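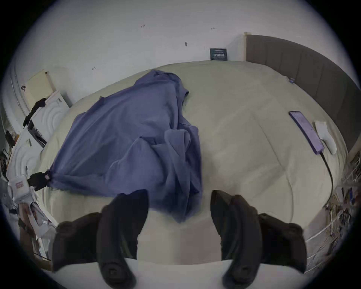
Flornside, the small home robotics company, has started a comparison of two gripper finger sets for handling clothes and bed linen. The test asks a simple question: which finger shape picks up thin, soft fabric more surely, and how much does the camera position help or disturb the work? In the hand-held version of the tool, the two fingers are black, thick and curved, with rounded tips, and they stay in the view of the tool's own camera all the time. A crumpled blue cloth on a cream duvet is a typical task for them. The fabric has many folds, and the software has to choose one of them before the fingers can close.

The work began in May and is planned to continue for 20 weeks. It takes place in ordinary bedrooms and not in a laboratory. According to Đức Tạ, the company wanted beds that people really sleep in, with phones, cables and shelves near the working area. A clean table in a test hall gives nice results, he said, but these results do not always travel well to a home.

Two finger sets are compared. The first one, made by Mustonen, has a padded surface and a wide opening. The second one, from the supplier Zunby, is thinner and harder, and it can slide under the edge of a cloth more easily. Both sets fit on the same gripper body, so the change from one to the other can be made between two trials. The motor, the closing speed and the controller stay the same.

The padded fingers are better at holding a fold when it already stands up from the bed. They also leave fewer pulled threads in knitted fabric. The thin fingers do better with a flat sleeve or a single layer, but they sometimes take the bed sheet together with the shirt. When this happens, the trial is written down as a failure, even if the shirt is lifted. Flornside has recorded 3,361 grasp attempts until now, and each of them is checked by a person before it goes into the results.

The second part of the comparison is about cameras. A camera on the tool sees the fabric from very near, with a strong wide-angle curve, and it follows each movement of the hand. A camera at head height sees much more of the bed and has a calmer view, but the small folds are harder to judge from there. A smooth green sheet against a white wall gives few visual points to follow, and this makes the head view a good check for the tracking software.

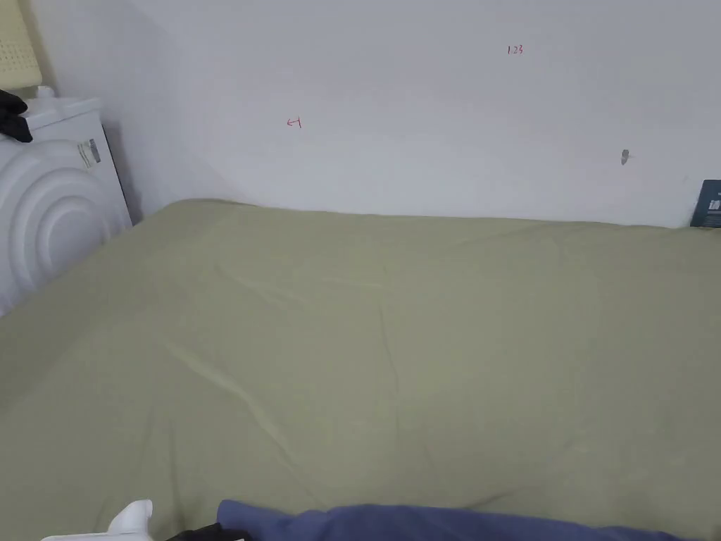 Workargate, a forum for people who build and repair service robots, has discussed the plan already. One comment there, signed only "Bench 3", asked why the company compares fingers and cameras in the same study. If both are changed, the writer argued, a reader cannot know where an improvement comes from. The same comment asked for a table with each finger set and each camera view shown separately, and for the failed trials to be published too.

Flornside answers that the two questions are separated in the plan. For every finger set there are trials with the tool camera only, with the head camera only, and with both of them. The order is mixed, so that the operator does not become better during one condition and then give an advantage to the next one. Each combination will receive at least 300 attempts on the same group of fabrics: shirts, pillowcases, towels and thin scarves. The company has also agreed to publish the failures, with a short code for the reason.

The most common reason at the moment is a slip in the first second after closing. The second is a grasp of too many layers. Đức Tạ said that the layer problem was bigger than the team expected. From the tool camera, two layers with the same color can look like one thick fold. The head camera does not solve this alone, but it shows how the whole garment lies on the bed, and this helps the controller to choose a better starting point. 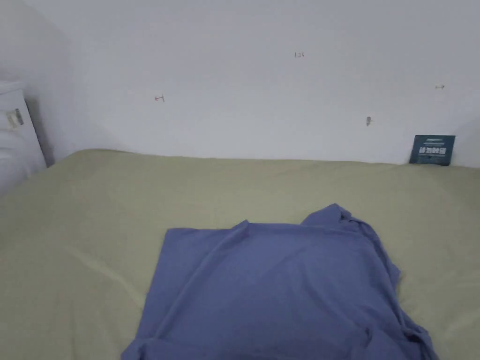

A garment with a raised fold on one side and flat cloth on the other is useful for this, as it offers an easy grasp and a difficult one in the same trial. The operator does not tell the controller which side to prefer. In the early trials with the tool camera only, the controller went to the raised part almost every time. With both cameras it chose the flat edge more often when the next step was to unfold the piece, and the thin fingers then had a clear advantage.

A small change was also made in the controller. It now waits a short moment after the fingers touch the fabric, and it closes with less force at the beginning. This makes every attempt a little slower. The operators first complained about the waiting, but the number of slips went down with both finger sets, and the change was kept for the rest of the study. Attempts made before the change are marked in the records and will be counted in a separate group.

Flornside has not decided which set it will use in its own product. A third design, with one padded finger and one thin finger, is being drawn by Mustonen and may join the trials before they end. The company will post the first results table on its website when all camera conditions have been completed for the shirts.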